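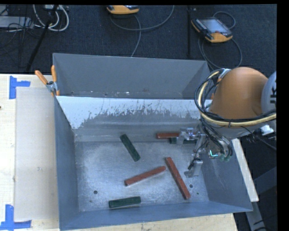
Según la encargada de mantenimiento, lo primero que se revisa en esta célula es el mazo de cables, antes incluso que la pinza. "El cable se cansa en la muñeca, siempre en el mismo sitio", explica. En Kadard lo inspeccionan cada 50 horas de trabajo y lo cambian a las 300, aunque no dé fallos.

Compartir 20 Comentarios 3

La célula recoge piezas de un cajón de chapa. Su compañero de puesta a punto cuenta que la pinza, suministrada por Donati, llegó bien ajustada, pero que las puntas de los dedos hubo que volver a alinearlas. "Si una baja dos milímetros más que la otra, roza el fondo. Se pone una galga, se afloja, se aprieta y se prueba otra vez. No tiene más".

El cajón también se comprueba. Va sujeto a la mesa y cualquier golpe lo mueve. "Un domingo entré a hacer una prueba y fallaba todos los agarres por la derecha", recuerda ella. "Estuve mirando el programa media mañana y era el cajón". Desde entonces marcan las posiciones con cinta azul y repiten el punto de referencia al empezar el turno.

Buscar en el sitio Buscar

De los repuestos guardan dos juegos de dedos y un mazo completo. La última intervención quedó anotada como parte 227: cambio de bridas y reapriete del soporte del cable. El próximo mazo lo montarán en agosto, con la célula parada.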